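Repair should be written into the lease

Most furnished flats in this country are let on terms that say a great deal about damage and almost nothing about repair. The tenant is told what must be paid for if it breaks. The landlord is told what may be kept back from the deposit. Between those two positions lies the ordinary life of a household, in which hinges work loose, taps drip and the fridge door seal gives up, and on this the standard lease is silent.

The Ovport Tenancy Advice Office has argued for some years that this silence is expensive. It costs tenants, who put up with faults they are afraid to report. It costs landlords, who replace whole items at the end of a tenancy when a small part would have done the job two years earlier. It also costs the town, whose collection service takes away furniture and appliances that were sound in every respect but one.

Our proposal is modest. Every lease for a furnished home should carry a repair schedule of a single page. The schedule would list the items supplied with the home, name the person responsible for keeping each of them in working order, and set a time within which a reported fault must be looked at. We suggest 8 working days for anything that does not affect heating, water or safety, for which the law already makes provision. It should also state plainly that reporting a fault is never to be treated as admitting to have caused it.

The last point matters more than it may seem. Last year the office dealt with 34 disputes in which the tenant had known of a fault for months and had said nothing. In nearly all of them the tenant believed that the first person to mention a problem would be the one to pay for it. A washing machine that needed a new door catch was left until the floor beneath it had swollen. The catch was a cheap part. The floor was charged at 3000 euros, and the argument over who should bear it went on into January.

Landlords have raised two objections. The first is that a schedule invites trivial complaints. We have seen little sign of this. The Strazds housing association adopted a similar page for its own furnished lets, and its staff report that the number of calls rose for one season and then settled. What changed was the kind of call. People rang while a thing could still be mended.

The second objection is more serious. Small landlords, with one or two flats, say that they cannot find anyone to carry out minor work. A joiner will fit a kitchen but will not come out for a drawer runner. This is true, and a clause in a lease will not cure it. The remedy lies with the municipality, which could keep a public list of tradespeople willing to take small jobs at a fixed call-out fee. Brokolton already does so, and its list is used by owners and tenants alike. 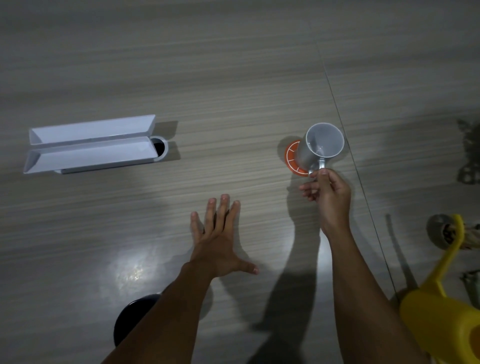
Tõnu Mockus
Senior Adviser, Ovport Tenancy Advice Office

It will be said that the matter belongs to private contract and should be left there. The office does not share that view. The municipality publishes the model lease, most owners sign it unchanged, and what it leaves out is therefore left out of thousands of homes. A text with such reach ought to deal with the things that go wrong most often.

My colleague Rūta Kuusk has prepared a draft of the schedule, and it has been shown to both the landlords' federation and the tenants' union. Neither is content with every line. The federation would like a longer period for reported faults, and the union would like a shorter one – a difference that can be settled across a table. The draft will be open for comment at our front desk, where staff can also help with completing the form. The desk is closed on Monday.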